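Ticket 1137: Actor biography pages showing the wrong film credits
Product: Fuvavar film and TV database
Opened by: Nisreen Sabbagh
Opened: 15 March 2023
Status: Closed

Problem as reported

The page for the actress Zhong lists two films she was never in. One is Moltdale, a crime drama, and the other is a TV movie from the same studio. Her early stage work has dropped off the page completely. The birth name and birthplace are correct. The short biography at the top is correct too, so the text and the credit list no longer agree.

A reader wrote in first. I checked three other actors from the Pruvwood series and two of them have the same kind of error. The third looks fine.

Steps already tried by reporter

Cleared the browser cache and reloaded. No change.
Opened the page logged out. No change.
Removed the Moltdale credit by hand and saved. It was back the next morning.

First reply from support

Thanks. The credit coming back overnight points to the nightly import and not to the page itself. Please don't remove any more credits by hand for now, as each edit makes a new revision and the history gets hard to read.

Can you send the web address of the third Pruvwood actor, the one that looks fine? Also, do you know if any of these people share a surname with someone else in the database?

Reply from Nisreen Sabbagh

Address sent by email. Yes, there are two performers credited only as Zhong. One is the actress from Pruvwood. The other is a stunt performer who did work on Moltdale. The two other bad pages also have a namesake. The good one doesn't.

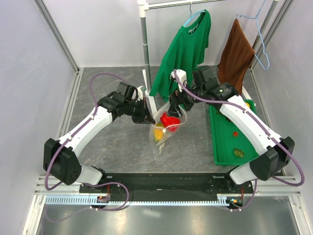 Cause

The import matches people by person number. When the number is missing from the studio's file, it falls back to the name. A batch of 200 credits loaded in November had no person numbers at all, so every one was matched by name alone. Where two people had the same name, the credit went to whichever page was older.

The missing stage work is a separate fault. The credit list stops after 71 entries on any page where the sort order is set to "newest first," and the earliest work falls off the end. Nothing was deleted. Switching the order to "oldest first" brings the stage credits back and hides the latest ones.

Fix applied

1. Turned off the name fallback. A credit with no person number now goes to the review queue.
2. Pulled the November batch and loaded it again with numbers supplied by the studio.
3. Moved the Moltdale credit and the TV movie to the stunt performer's page.
4. Raised the list limit to 3000 entries.
5. Rebuilt the three affected pages and the page for the Pruvwood cast.

Check after fix

Zhong (actress): both wrong credits gone, stage work showing, Pruvwood listed with the right character name.
Zhong (stunts): Moltdale and the TV movie now listed.
Other two Pruvwood actors: correct after the second nightly import.

Reply from Nisreen Sabbagh

All four pages look right to me this morning. One small thing: the actress's awards section still has a nomination for Moltdale. I assume awards come in from a different file.

Support

They do. The nomination has been removed and the awards import is being looked at under its own ticket. Closing this one. If a wrong credit shows up again, reply here with the page address and the ticket will reopen.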